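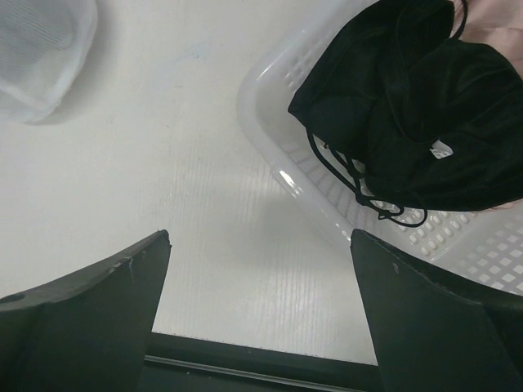

图1 白色台面与半透明带孔塑料篮，篮内有黑色织物。台面中上部可见浅蓝色污痕。

家用纺织品整理与存放
第三讲讲义：带孔塑料篮、浅色台面与深色织物
Jolholm 校区，Mokoena 实训室
二月修订稿，与练习册第三单元配合使用

3.1 本讲范围

前两讲处理的是纤维与织物组织，本讲转到整理作业所用的容器和承载面。内容包括带孔塑料篮的结构、常见材料及其识别、孔型与通气排水的关系、浅色台面的检查与清洁，以及深色织物在浅色容器中的放置方法。折叠手法见第四讲，柜内长期存放见第六讲。

本讲中的“篮”指壁面或底面有通孔的敞口硬质容器。无孔者称“盒”或“盆”，软质者称“袋”。练习册旧版曾把三者统称为“收纳件”，新版已经改过，做旧版习题时请自行对应。

3.2 术语

口沿：篮壁上端加厚或翻边的部分，承担提拿时的主要载荷，也是手和织物接触最频繁的位置。

侧壁：口沿与底面之间的部分。多数产品的侧壁自下而上略向外倾斜，这一斜度称为脱模斜度，成型时便于脱模，使用时便于套叠。

底面：篮的承重面。底面外侧常有支脚或凸筋，使底面与台面之间留出间隙。

筋：孔与孔之间保留的实体条带。窄长孔之间的筋近似平行排列，网格孔之间的筋互相交叉，形成格架。

实带：开孔区之间不开孔的平整区域。图1中篮内两个不同孔型的区域之间即有一条实带。

开孔率：某一区域内孔的总面积与该区域总面积之比。不同区域的开孔率可以相差很大，整篮给出单一数值意义有限，记录时应注明所测区域。

承载面：放置容器或织物的台面、桌面、架板。本讲只讨论浅色硬质承载面。

3.3 材料

3.3.1 常见种类

家用带孔篮多采用聚丙烯或聚乙烯注塑成型，也有少量采用聚苯乙烯一类较硬较脆的材料。三者在本课程所需的性质上差别如下。

聚丙烯：密度小于水，刚性中等，耐弯折，耐一般洗涤剂，耐热性优于普通聚乙烯。低温下变脆，冬季置于室外的篮受冲击容易开裂。未着色时呈半透明乳白色，壁越薄透光越明显。

聚乙烯：密度同样小于水。高密度品种刚性尚可，低密度品种柔软，口沿受力后变形明显。手感偏蜡质，未着色时亦呈半透明乳白色，与聚丙烯外观接近。

聚苯乙烯：密度略大于水，刚性高，敲击声清脆，受力超过限度时直接断裂，断口锐利。通用品种透明度高，抗冲击改性品种不透明。不建议用于盛放针织物和长丝织物，断筋处容易钩丝。

3.3.2 识别

外观只能给出初步判断。乳白色半透明的篮既可能是聚丙烯，也可能是聚乙烯，仅看照片无法区分。识别按以下顺序进行：

（1）查看底部有无材料标识；
（2）按压侧壁，比较回弹；
（3）用指甲在底面不显眼处轻划，聚乙烯较易留痕；
（4）如有脱落的碎片，可作浮沉比较，用以排除聚苯乙烯。

燃烧法不在本课程使用。实训室内禁止对任何样品点火。

3.3.3 半透明与着色

半透明材料的观感由壁厚、表面光泽和背后物体的颜色共同决定。同一只篮，口沿处壁厚，看上去偏白；开孔区的筋较薄，看上去偏灰。篮内放入深色织物后，邻近侧壁的颜色会随之变深，这属于透光造成的观感变化，不应记录为污渍或老化。

判断是否发黄时，应把篮清空，置于白色承载面上，在漫射光下观察口沿和实带。开孔区不适合作颜色比较，孔内背景会干扰判断。

3.4 结构

3.4.1 口沿

口沿的截面形状决定提拿时的舒适程度和刚度。常见的有实心加厚、向外翻边和向内卷边三种。实心加厚的口沿表面连续，易擦拭；外翻口沿下方形成槽，槽内积灰，清洁时需要翻转篮体；内卷口沿较少见，织物取出时易受阻。

口沿应当光滑。检查方法是取一只薄尼龙袜套在手上，沿口沿缓慢移动一圈，遇到钩挂即在该处停下，用放大镜观察。钩挂多来自分型线飞边或使用中的磕碰。飞边可用细砂纸顺口沿方向打磨，打磨后须擦净粉末再放织物。有缺口的篮停止盛放针织物，可转作盛放瓶罐。

光滑口沿在灯下会出现集中的高光。图1中靠近篮角的口沿上，高光分为较长的一段和较短的一段。高光的断续可能来自曲率变化，也可能来自光源本身的形状，不能单独作为表面缺陷的依据。需要确认时，移动光源，观察断点是否随之移动：随光源移动的属于反射现象，固定不动的再作触摸检查。

3.4.2 转角

矩形篮的转角一般做成圆角。圆角半径过小时，注塑残余应力集中，长期受载后容易在转角下方出现白色细纹，称为应力发白。圆角半径过大时，有效容积减少，多只篮并排放置时角部之间出现空隙。

对织物而言，圆角的作用在于减少压痕。折好的衣物边角紧贴直角内壁会形成硬折，贴圆角内壁则折痕较缓。对易皱的梭织棉、人造丝，装篮时仍应与转角留出空隙。

3.4.3 开孔

开孔有减重、节省用料、通气、排水和透视内容物等作用。各类孔型的特点如下。

小圆孔：边缘应力分布较均匀，对织物较友好，适合用于侧壁上部。缺点是积灰后不易擦净，须用软毛刷。

窄长孔：沿侧壁排列，孔间形成平行的筋。通气好，筋在长度方向上的弯曲刚度取决于筋的厚度。衣物的细带、抽绳容易从中穿出。

椭圆孔：介于前两者之间，常以斜向行列排于底面。排水性能优于同等宽度的圆孔，细小物件较长孔更不易漏出。

菱形及其他网格孔：开孔率高，孔角处为应力集中点，孔角内侧应有小圆角。袜口、花边、纽扣容易嵌入。

同一只篮常兼用数种孔型。图1中的篮，侧壁有小圆孔和窄长孔，底面有小椭圆孔，另有一片孔较大、近似菱形的网格。这类组合给检查带来一个要求：各区分别记录，不得以一个区的情况代替其他区。

3.4.4 孔与织物的相互作用

织物压在孔上时，受压部分向孔内略微鼓出。压力小、时间短，取出后可恢复；压力大、时间长，则留下与孔型一致的压花。影响因素按作用大小排列为：织物含水率、堆放高度、放置时间、织物厚度。

含水率列在首位。湿态棉纤维易塑，干燥过程中氢键重新形成，孔的形状随之固定。因此未干透的织物不应在带孔篮中过夜。若必须暂放，在底面垫一层无孔的浅色棉布，并在能够晾挂时立即取出。

绒类织物，如灯芯绒、丝绒、摇粒绒，干态下也会产生倒绒印。处理方法是绒面朝内对折，背面接触篮底。

3.5 通气与排水

3.5.1 基本条件

通气需要进气和出气两条通路。底面开孔而篮底紧贴台面时，底面的孔几乎不起通气作用，有效通路只剩侧壁和敞口。检查时应把篮端到与视线齐平的高度，观察底面与承载面之间是否有间隙。

侧壁开孔而织物紧贴侧壁时，孔被堵塞。装篮时织物与至少一面侧壁之间应留出手掌可以竖直插入的空隙。这一空隙同时便于取放。

3.5.2 装载量

装载高度以不超过口沿为限。堆高超过口沿后，上层织物缺少侧向支撑，搬动时滑落，叠放时又被上方的篮压住。

Rorkier 型中号篮在本实训室的限载为3,000克，按干重计。称重时连同篮一起称，再扣除空篮质量。湿织物不得按干重限值装载，应减量，具体减量由组内根据脱水程度商定并写入记录。

载荷应均匀铺开。单侧堆放会使口沿向外张开，半透明材料的筋在反复张开后可能发白。发现发白即减载，并在篮底外侧用铅笔标记，供下次比较。

3.5.3 排水试验

试验目的为比较不同孔型底面的排水情况。步骤：

（1）空篮洗净，口沿朝下晾干；
（2）将篮置于水盘上方的架子上，底面水平；
（3）取水1,000毫升，从篮口中央缓慢倒入，保持倒水高度一致；
（4）水流由连续转为滴落时记下时间；
（5）观察实带和筋的上表面残留水的位置，画在底面草图上；
（6）换下一只篮，重复上述步骤。

残留水通常集中于实带和孔缘。实带没有排水通路，若底面略有下凹，水会停留较久。记录时标明残留水的位置即可，不要求测量体积。

倒水速度不一致是该试验误差的主要来源。同一组由同一人倒水。

3.6 浅色台面

3.6.1 承载面的作用

整理作业中，承载面既是工作面，也是检查背景。白色台面的优点是深色线头、绒毛、沙粒容易发现，缺点是染色转移和擦痕同样显眼，并且反光会掩盖局部细节。

一般要求为平整、不掉粉、可湿擦、边缘无毛刺。台面材料不作统一规定，但同一次对比作业应使用同一张台面。

3.6.2 光泽与纹理

台面同一处在不同角度下可以分别呈现光亮和哑光两种外观。反光较强的位置，细密纹理更易显现；反光较弱的位置，表面看起来较平滑。图1中台面的淡纹在光亮区域最清楚，左上方则偏哑光。由单张照片不能断定两处的表面处理不同。

现场判断时，采用两个方向的光分别观察。先用顶光查颜色，再用低角度侧光查划痕和颗粒。只用顶光时，浅划痕容易漏检；只用侧光时，浅色污痕容易漏检。

3.6.3 缺陷分类

台面缺陷分为附着物、染色、擦痕和损伤。

附着物：颗粒、线头、干涸的残留物。可用湿布或胶辊去除，去除后表面无变化。

染色：有色物质渗入或吸附于表面。湿布擦拭后颜色减弱或不变，表面平整。

擦痕：表面光泽改变，无明显凹陷。侧光下可见，触摸不明显。

损伤：有凹陷、缺口或涂层剥落，触摸可感。

图1可用于练习初步登记：中上部有浅蓝色污痕一处，略向右上方倾斜；其下方有一个极小的深色点，附近另有不明显的擦痕。登记到此为止。浅蓝色污痕属于附着物还是染色，深色点能否去除，都要经过擦拭才能归类，仅有照片时归类栏填“待定”。污痕来源一栏同样留空，不得根据颜色推测为墨水或染料。

篮壁旁的灰色阴影不属于台面缺陷。初学者登记时易把容器投影的渐变边缘误画为污渍。现场可移动容器加以区分，照片上则看其浓淡是否沿容器外壁分布并逐渐过渡到周围颜色。

3.6.4 清洁顺序

清洁由弱到强，每一步之后观察，达到要求即停止：

（1）干的超细纤维布，单方向擦；
（2）清水微湿布；
（3）稀释的中性洗涤剂，随后清水擦净；
（4）对残余色痕，在不显眼处试过之后，局部使用酒精；
（5）仍有残余的，登记为染色，不再继续处理。

不使用三聚氰胺海绵擦拭光亮台面。该类海绵具有磨削作用，会使局部失光，之后侧光检查时出现大片擦痕，影响判断。

含氯漂白剂不与其他清洁剂混用，本讲的作业不需要用到。

台面擦净后须完全干燥才能放织物。残留洗涤剂会附着在深色织物上，干后显现为灰白色边缘。

3.7 深色织物

3.7.1 观察困难

黑色织物反射弱，纹理、折边和破损在一般照明下不易看清。置于白色容器内时，明暗差进一步增大，人眼和照相机都倾向于适应较亮的部分，织物内部细节随之减少。检查黑色织物应将其从篮中取出，铺在中灰色或白色面上，用侧光照射。在篮内只作“有”与“无”的登记，不作品类判断。

照片记录应分两次曝光：一次以容器为准，一次以织物为准。若只有一张，记录表中须注明织物品类未确认。

3.7.2 染色转移

深色棉织物表面常有未固着的染料。干态摩擦下转移量小，湿态下明显增大。接触浅色台面和半透明塑料篮之前，应作白布摩擦检查：取白色棉布一小块，干擦后看颜色，再取一块润湿后拧干，于同一织物的另一隐蔽处擦拭。

湿擦有明显沾色的织物单独放置，篮底垫布。聚烯烃类塑料吸附水性染料的能力较低，沾色多停留在表面划痕和孔缘积垢中，清洗时应着重刷洗这些位置。

3.7.3 绒毛

黑色织物上的浅色绒毛多来自同篮的毛巾、绒衣。分色放置只能减少颜色差异造成的问题，不能减少绒毛转移，因此还应按起绒程度分篮。两项要求冲突时，先按起绒程度分，再按颜色分。

去除绒毛用胶辊，沿织物经向滚动。带孔篮本身在每次换装前用干布擦拭口沿，用软毛刷刷孔区。毛刷从内向外刷，绒毛由孔中排出，再擦净台面。

3.7.4 放入与取出

放入时，织物折边朝篮中心，开口边朝侧壁的情况应避免，开口边容易进入窄长孔。抽绳打活结收于衣物内侧，拉链拉合，钩扣扣好。

取出时，双手托住织物底部向上提。若遇阻力，停止提拉，从篮外侧检查孔内是否有绳带、纽扣嵌入，自外向内推回后再取。强行提拉的后果以针织物最为严重，可造成线圈脱散。

3.8 摆放

篮在台面上的摆放以取用和检查方便为准。篮边与台边平行时占用面积利用较好，适合多篮并排。斜置时可同时看到相邻两面侧壁，单篮检查时较方便，但角部不得伸出台面边缘。

作业区与容器区应分开。折叠所需的平整区域先行确定，容器放在其一侧，不跨越作业者双手的活动范围。左利手与右利手的布置相反，同组共用台面时事先说明。

移动篮时应提起，不在台面上拖动。底面支脚处若嵌有沙粒，拖动会造成平行擦痕。提起后顺便查看原位置有无水迹和颗粒。

空篮套叠时，篮间夹一层薄纸可防止吸附卡紧。已卡紧的篮不用刀具撬开，可在上篮内放冷水，下篮浸于温水，利用热胀冷缩松开。带孔篮不能盛水，可将上篮内垫塑料袋后再放冷水。

3.9 篮的清洗与停用

普通积灰用温水和中性洗涤剂，软毛刷刷洗，清水冲净，口沿朝下晾干。晾干时两端垫起，使口沿与台面之间有空气流通。半透明材料上水痕明显，硬水地区最后一遍可用布擦干。

不在暖气片上烘干。局部受热会使底面翘曲，翘曲的篮置于平面时晃动，载荷集中于对角支脚。

有下列任一情况即停用并挂黄签：

口沿有缺口且打磨后仍钩丝；
筋断裂；
转角下方有贯穿裂纹；
底面翘曲，空载时明显晃动；
表面发黏或掉粉。

应力发白而无裂纹的，可以继续使用，但须减载。Zoltudora 旧款篮已停止补充，底部标识磨损无法辨认者，按材料未知处理，不作加热或溶剂试验。

3.10 记录表填写

记录表分为容器、承载面、织物和备注四栏。填写时区分“所见”与“判断”，所见用正楷直接填写，判断写在括号内，并注明依据。

以图1为材料的填写结果如下。

容器：白色，半透明，塑料篮，圆角，口沿光滑且较厚，壁面与底面有孔。材料种类未确认。
承载面：灰白色，有淡纹，局部反光；浅蓝色污痕一处，极小深色点一处，附近有轻微擦痕。归类待定。
织物：黑色，位于篮内。品类、纤维成分、含水率均未确认。
备注：仅可见篮的一部分，整体尺寸和底面支脚情况不填。

常见错误：把“未见”写成“无”；把“塑料”写成具体树脂名称而无依据；把反光写成水迹；在织物栏填写衣物名称。上述各项在批改时均扣分。

3.11 作业

（1）取家中带孔容器一件，画出侧壁和底面展开草图，标明各孔区、实带和口沿截面类型。无带孔容器者可借用实训室样品。

（2）对一张浅色台面分别作顶光和侧光检查，按3.6.3登记，再按3.6.4清洁到适当步骤，写明停止在哪一步以及停止的理由。

（3）取深色棉织物一件，作干、湿白布摩擦检查，保留两块白布，晾干后贴于记录表背面。

（4）将干燥的毛巾和针织衫分别放入同一类篮中，放置7小时后取出，比较孔型压痕。两件的堆放高度应一致，上方不另加重物。

（5）完成排水试验，附草图。只有一只篮的组，可比较底面水平与一端垫高两种状态。

作业表交至 Mokoena 实训室门内右侧文件盒。样品篮归还前洗净晾干，记录表中的篮号与篮底编号须一致。

3.12 与第四讲的衔接

第四讲开始前，每人准备长袖针织上衣一件、梭织裤一条，洗净并完全干燥。折叠练习使用本讲检查合格的台面，台面登记表带到课堂，未归类的缺陷位置以可移除的纸胶带圈出，折叠时避开。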